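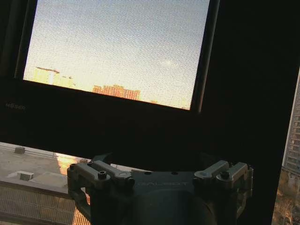

*Low sun through the insect screen.*

I replaced the bedroom blackout lining in December and have now lived with it long enough to give numbers. The old lining was a Prodel two-pass; the new one is a Pruvost three-pass, bought by the yard.
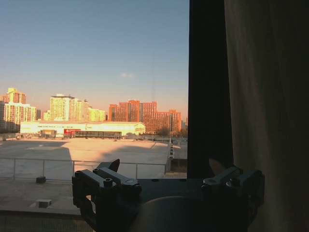 Three-pass lining is heavier, and the rod has to be sized for it. Mine sagged at midspan until I added a center bracket. A heavy beige curtain beside a bare pane still leaks at the edge when the sun is down near the rooftops, so I set the side return at 4 inches.
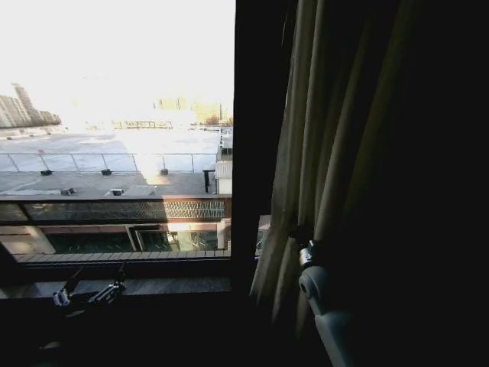

The hem took longer. I allowed 2 inches, doubled, with a chain weight stitched in every 16 inches. Asger Vigfúsdóttir suggested a continuous weight tape, and I will try that on the next pair.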